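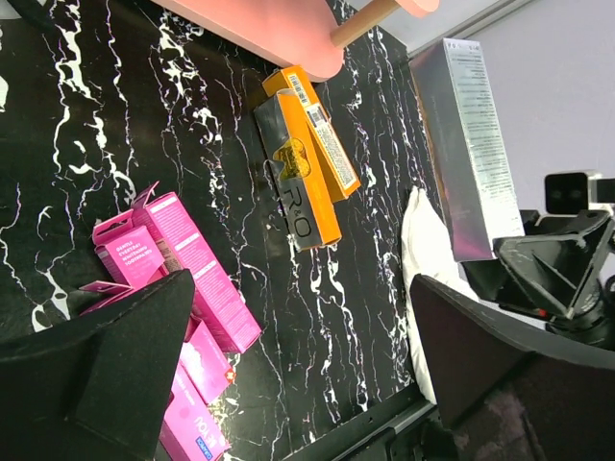
Boxes on the black marble, cloth still out.

Is repacking gift boxes worth the bother?
14 comments · 2 shares

plelside_pete
Marcela Šimek's sorting method is doing the rounds again: everything out on the table, group by colour, then pack. I don't buy it. The pink boxes go together, fine, but what about the silver one? Size matters more when you've got a carton to fill.

varner61
Disagree. I did over 100 for the July fair in Kedville by colour and it was quicker. You can spot a gap straight away.

plelside_pete
Quicker than what? Did you time it both ways?

varner61
No. Didn't need to.

urban_jo
Barcodes all facing up would be more use to me than colours. The orange one has its sticker showing, so start there.

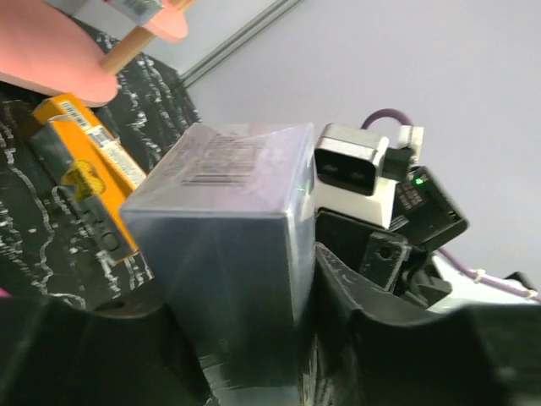 Re: Leave the wrap on?

varner61
Yes, always. You can still make out the stripes through the film.

urban_jo
Blurry though. I wouldn't trust a scanner with that. Pete?

plelside_pete
Try one before you do the lot. And I'd still sort by size.

Share · 2 likes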